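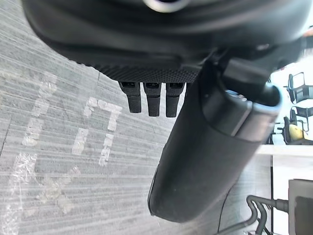 4.2 Wrist build and bench setup

Second version of the wrist. Built at the Gandon shared workshop, evenings mostly, April onward. The first version used the stock Flurkitz bracket and a camera on a stalk; the stalk flexed, calibration drifted, dropped it. The small camera now sits at the wrist and looks out past the fingers. Cost of that: the housing and one finger take up a lot of the view. We accepted this. Masking the fixed part of the image is cheap and we do it once per mounting.

Cable routing was the slow part. Early runs ended with a snag at the wrist, so the cable now runs along the outside of the arm with a loop left near the middle. Ugly but it survives full elbow travel. Murakami wanted it sleeved. Not done yet.

Controller is the Endovo board, firmware unchanged. Arm commands and hand commands go out on seperate threads. Grip force limits were set by hand on a foam block, then lowered again after a cracked saucer.

4.3 Dish task

Kitchen counter, double sink, dishwasher rack pulled out. Target objects are a plate and a cup. The robot has to reach the near edge of the rack, grasp, lift, and set the object down on the counter. No markers on anything. Rack position is not fixed between runs, the operator pulls it out by hand and that is the variation we get.

Figure 3. Right gripper at the near edge of the rack. Pink plate in the rack, white cup on its side next to it.

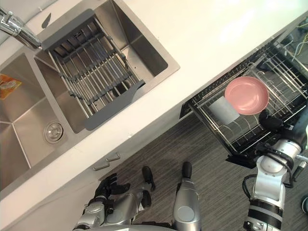
The plate is the easier object. Raised rim, gives the fingers something to get under. The cup is worse when it lies down between the tines, as the approach angle is limited by the wire on both sides. We tried a straight vertical approach first. Bad idea, the wrist housing reaches the rack frame before the fingertips close. Tilted approach works better but needs the arm further out from the counter.

We logged 190 attempts in total. 152 were kept for the analysis, the rest lost to a logging fault that we found to late to recover anything. Each attempt was scored by Chiharu Murakami on a 3 point scale (no contact, contact, lift). A lift followed by a drop counts as contact. Scoring was done from the head view only; wrist view was used for checking ties.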